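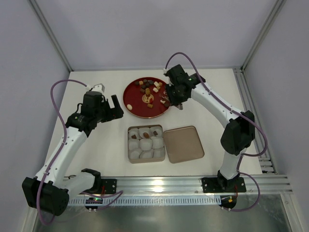

Neun weiße Stücke in der Dose, drei davon schon belegt. Der Rest wartet auf dem roten Tablett.

Wer Süßes verschenkt, denkt meistens zuerst an den Geschmack. Liliana Caputo denkt zuerst an die Dose. Seit September stellt sie unter dem Namen Zuccaro kleine Mischungen zusammen, und jeden Freitag gehen davon 300 Gramm an ein Café in Stotby. »Eine Dose wird zweimal gegessen«, sagt sie, »einmal beim Öffnen und einmal mit dem Mund.«

Ihre Ordnung ist streng. In die flache Metalldose kommen drei Reihen zu je drei weißen Stücken, die Oberfläche möglichst glatt. Erst danach wird entschieden, welche davon eine Krone bekommen. Dunkle Schokolade passt fast immer, etwas Mandelförmiges in der Mitte gibt der Reihe Ruhe. Mehr als die Hälfte sollte man weiß lassen – das Auge braucht auch eine Pause.

Beim Tablett ist Caputo viel weniger genau. Dort darf alles durcheinander liegen, Helles neben Dunklem, und man nimmt, was man gerade braucht.
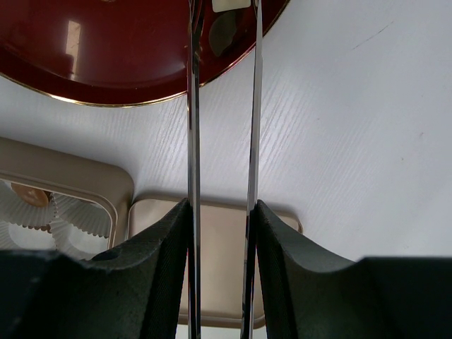 Rot muss es für sie sein, am liebsten glänzend und mit einem goldenen Rand. Auf so einem Grund sehen auch einfache Würfel festlich aus. Der Nachteil ist bekannt: Jeder Fingerabdruck bleibt sichtbar, deshalb wird nach dem Legen mit einem weichen Tuch poliert. Der Deckel kommt erst am Schluss auf die Dose, und dann wird sie nicht mehr gekippt. Für den Weg nach Stotby reichen 10 Minuten mit dem Fahrrad, wenn man die Straße mit dem Kopfsteinpflaster vermeidet.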